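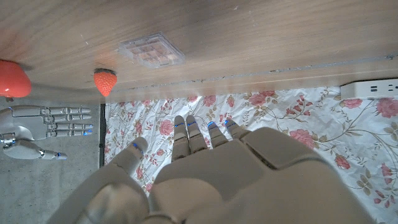
Clear tray and toy strawberry on the table.

How to plan a small interactive booth for a trade show

Last June our studio Bitix prepared a booth for Chevalier, a company which makes garden seeds. It had one projection on the back wall and 2 tablets in the front. I write down the way we work now, because several people asked me for it and because our first booth, in Drerndale, was much worse. The steps are in the order in which I would do them again.

Step 1. Ask for the floor plan before you have ideas

The organizer has a drawing with the exact position of the booth, the power outlets and the neighbors. Ask for it in the first week. Look for three things: where the visitors come from, where the daylight comes from, and how high you may build. In Drerndale we got the drawing late and our screen was facing a glass door. Until four in the afternoon one could read almost nothing on it.

If the drawing has no heights, call and ask. An e-mail to the organizer can wait a long time in the week when all the exhibitors are writing.

Step 2. Write one sentence

Write what a visitor should know when he or she leaves. It must be one sentence and the client must sign it. For Chevalier it was "Every seed needs its own depth." Clotilde Lacroix, our designer, printed it in large letters and put it over her desk. When the client later wanted a company history with a timeline, we could show the sentence and the timeline went to the brochure.

Step 3. Choose the interaction

People at a fair have a bag in one hand and often a coffee in the other. So the interaction must work with one finger. Our rules are these:

Only tap and slide, no pinching.
The first touch must change something large on the projection.
After 54 seconds without touch, everything goes back to the start screen.
No sound, or very quiet sound. Your neighbors will be there all day too.

The whole experience should take up to 5 minutes for a visitor who wants to see everything. Most will leave much earlier, and the first two screens should already contain the sentence from step 2.

Step 4. Make a paper version

Cut the screens from cardboard in the real size and lay them on a table in the real height. One person plays the visitor and another person changes the cards.
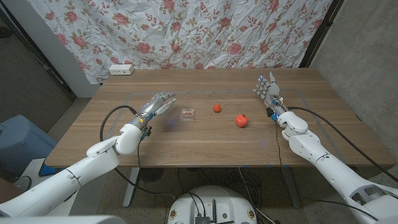
Take somebody from outside the project as the visitor. With us it was Huguette Royer from bookkeeping, and she pressed on the logo on every card, again and again. We decided to make the logo a real button which goes to the start. Write down each place where the finger stops and waits – these are the places where your text is too long or the button looks like decoration.

Do two rounds of this before any programming. Changing a card takes a minute.

Step 5. Build and connect

For the connection between tablets and projection we use a small local network with its own router. Do not use the Wi-Fi of the hall. We control the scenes with Fadar, a little program that Gwenaël Huet wrote for our own use, but any tool that sends short messages will do. Keep all pictures and videos on the local machine.

Give every device a name and write it on a sticker on the back. Write the same name on its charger. It seems childish, but at seven in the morning you will be happy for it.

Check also the projector distance with the real lens. Measure from the lens to the wall, not from the back of the projector. I made this mistake one time and we had to hang the projector again, on a ladder, with the carpet already down.

Step 6. Let it run for a whole day

Start everything in the morning and do not restart it. Tap on it when you pass. At our long test the log had 3,843 entries by evening, and one of them showed that a video was not released from memory. On a short test we would never see it.
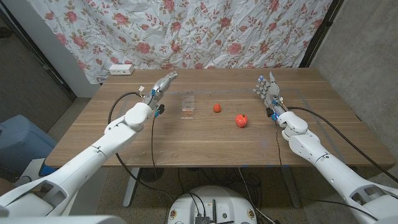

Step 7. Pack for the fair

Pack in the reverse order of the building: what you need first goes in last. Cables go in bags, one bag for each device, with the same name as on the sticker. Take a spare router, gaffer tape, a long HDMI cable, cleaning cloths for the tablets and a printed version of the floor plan.

Valentin Delorme drives the van for us, and he wants to know the loading gate and the time slot on paper.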